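Writing letters again

I started writing paper letters again in January. My cousin Ching-wen Cheung had moved to Estthorpe, where the phone signal is poor, and she asked if I would write to her. I said yes before I thought about how bad my handwriting had become.

The first letter took me most of an evening. I wrote it in pencil, hated it, and copied it out in pen. It was barely two pages. Her answer came 8 days later and was much longer than mine, mostly on the subject of her neighbor's hens.
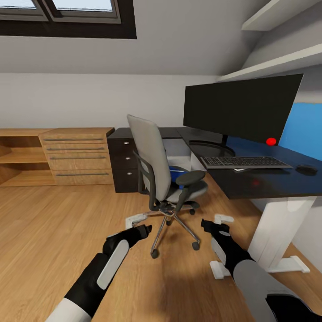
Paper matters more than I expected. I bought a pad of 50 sheets from a stationery shop called Rornamari, and it takes ink well without bleeding through. Before that I used printer paper, and my lines drifted down to the right like a roof. I do better sitting up properly in a swivel chair with armrests than on the couch with a book under the page. Cheap envelopes are fine, as long as the glue holds.

I don't plan what to say. I keep a scrap of paper in my coat and put down a word or two when something happens — a burst pipe, a good soup, a rude man at the bank. When the scrap is full, I write.
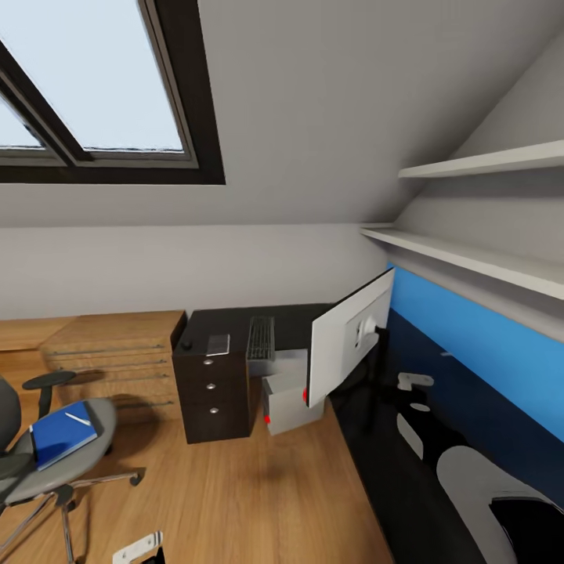

The waiting is the part I like best. With a text I check for a reply within minutes. With a letter I forget I sent it, and then there is an envelope on the mat. By then I have usually lost track of what I asked, so her answers make no sense until I work backward.

I have now sent letters to three people. My old roommate Tai has yet to write back, but he did call to say he got it.
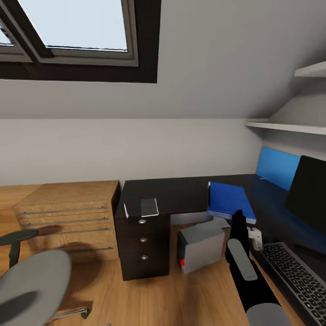
What I use

A plain blue ballpoint, the Rornamari pad, and stamps bought by the sheet. I tried a fountain pen and got ink on my cuff, so that went back in its box.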